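# Drelside Shared Workshop – bench automation group, minutes

November, back room, half past seven. Chair and minutes: Clem Pomare.

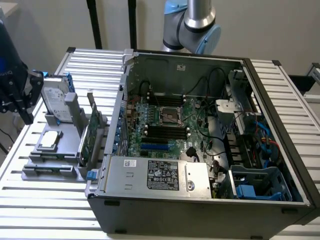
*Tower on the slatted bench, side panel off, with the parts fixture to the left.*

**1. Minutes of the last meeting**

Agreed, with one change. The line "the arm can now strip a PC" was taken out. It had not been agreed and several members said they would not have agreed to it. It now reads "the group is trying to get the arm to handle PC parts".

**2. The strip-down job**

The Partington members gave their update. The plan is still that a person opens the case and undoes anything with a screw, and the arms do the lifting and placing between the tower and the fixture. They feel the layout is settled: tower on its side, open face up, fixture on the left with the 3.5-inch drive standing at the top in its blue rails, the expansion card upright next to it and the small flat drive in the pocket lower down.

The chair asked what "settled" meant. The answer was that the program works if nothing is moved. The chair asked what happens if something is moved. The answer was that it would need teaching again.

There was some discussion about whether this counts as automation at all. One view was that a fixture is how everybody does it, in factories too, and there is no shame in it. The other was that a factory has the same part coming down the line all day, and we have whatever turns up in the donations cage. The tower on the bench has a Dell board. The next one may have its drive cage on the other side, or no rails on the drive, and then we are back to the start.

No decision. Both views to be minuted, which they now have been.

**3. Cables**

Raised by the chair, again. The black cables loop over the top of the case and down through the middle of the board. The SATA cables are at the drive cage. None of the written steps mention any of them. The Partington members said cables are for a later stage. It was pointed out that they were for a later stage in the spring as well.

Suggestion that a person ties the cables back before each run. Objection that by then the person has opened the case, undone the screws and tied the cables, and might as well lift the drive out too. The suggestion was carried anyway, for want of a better one.

**4. The processor**

The socket is empty and the group would like it to stay that way. A member asked if the arm would be tried at putting a processor in. The chair's opinion is that we should not go near the pins with a gripper until it can put a hard drive down without a person hovering. Agreed, one against.

**5. Fixture**

The two slots at the bottom of the fixture are not used for anything in the written steps. They were meant for memory, but the width was guessed and never checked against a stick. Someone is to check it before any more plastic is bought. Tindard have quoted for a second fixture and the quote is still open. The chair would like to see the first one do its job before we pay for its twin.

**6. Claims on the notice board**

The poster for the Wastodgate open evening says the project "could process 600 machines a year". No one present could say where the figure came from. The longest test so far was 30 runs of the drive pick, of which 9 needed a hand. Those are runs of one move, with one drive, in one place. The poster is to come down and a plainer one go up. Proposed wording: "Come and see what we are working on."

**7. Safety**

Reminder that the stop button is to be within reach of whoever is at the bench – not whoever is at the laptop. Power supplies stay in the case. They are not to be opened by anyone, for any reason, and this applies to members who say they know what they are doing.

**8. Actions**

- Partington members: write down what happens when the tower is shifted on the bench, and bring the results even if they are bad.
- Partington members: add the cable step.
- Clem: replace the poster, and tell Tindard to wait.
- Anyone with a memory stick and a pair of calipers: item 5.

**9. Any other business**

Key code for locker 1896 has been changed again. Ask the chair. The heater is staying where it is.

Closed at ten past nine.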